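About Alaoui

Alaoui is a family-run textile care business. We clean, mend and store household fabrics for homes, guest houses and small hotels. We started in a single unit on Skatau Road with one press and a second-hand van, and moved to our present building when the curtain work outgrew the space.

Curtains and loose covers are still the largest part of what we do. We also take table linen, blankets, cushion covers and christening gowns. Rugs go to our sister workshop, Dosteck, which has the floor space for them.
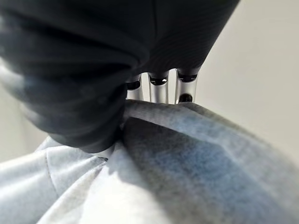 Light grey fabric, with three short clear tubes above it.

Last year we looked after 783 orders, 119 of them for guest houses on yearly terms. Most work is ready within eight working days. Lined curtains take longer, and we will give you a date when you book.

Collection is free within the town for orders over £54. Outside it we charge by distance. Storage is by the month, in cotton bags, and every bag carries your order number. We can hold up to 200 bags at a time, so please ask early if you need space before May.

Trade customers can book through Zavent, our online order page. Everyone else is welcome to ring or call in. The counter opens at 8.30 am.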